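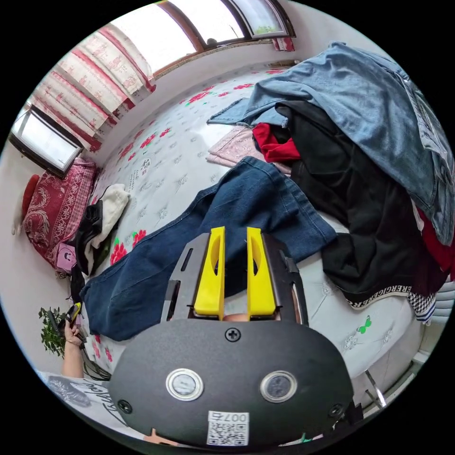 One of the sorters on the early shift asked whether she would still be folding by September, or only watching something else fold. It was the first question at the staff talk, and the slides had no answer to it.

I keep the work instructions at Nodness, where clothing comes in mixed and goes out folded and labelled. Jeans are the reference garment in our trials. The cloth is stiff, the seams hold a line and the waistband gives a fixed edge to start from. A jacket in a heap has none of that until someone pulls it clear.
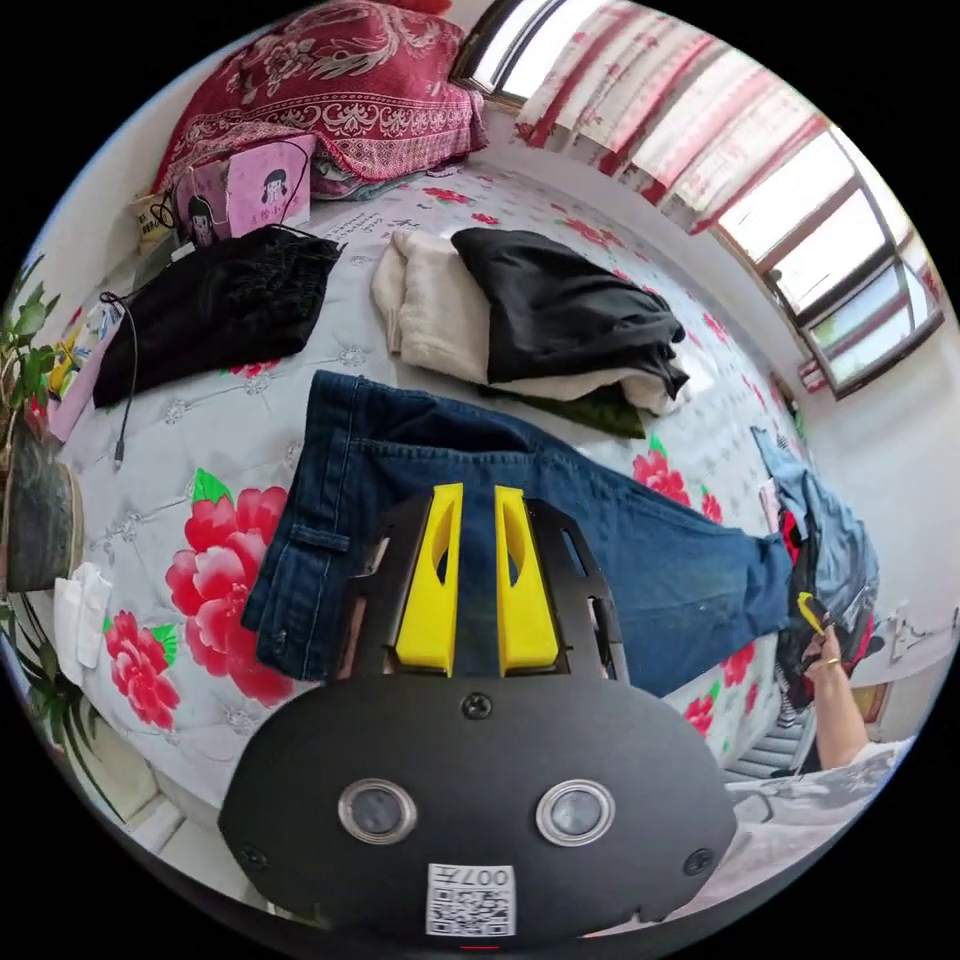 The written procedure for jeans used to run to 2 lines. It now has 12 steps, covering where the first grip goes, how far the leg travels and when to let go. Writing it meant asking the folders things they had never had to put into words, and several disagreed with each other. Both methods gave an acceptable fold, so both went in.

Leiva, the scheduling program, treats folding and sorting as separate jobs. The rosters did not. People used to swap between the two when their wrists got sore, and the first draft roster removed that swap. It has been put back, at 36 minutes per turn.

Pay grades are still open. The Romov site moved its folders up a grade for checking work, and ours have asked for the same. I have added a column for checking time to the daily sheet, starting with the denim lines.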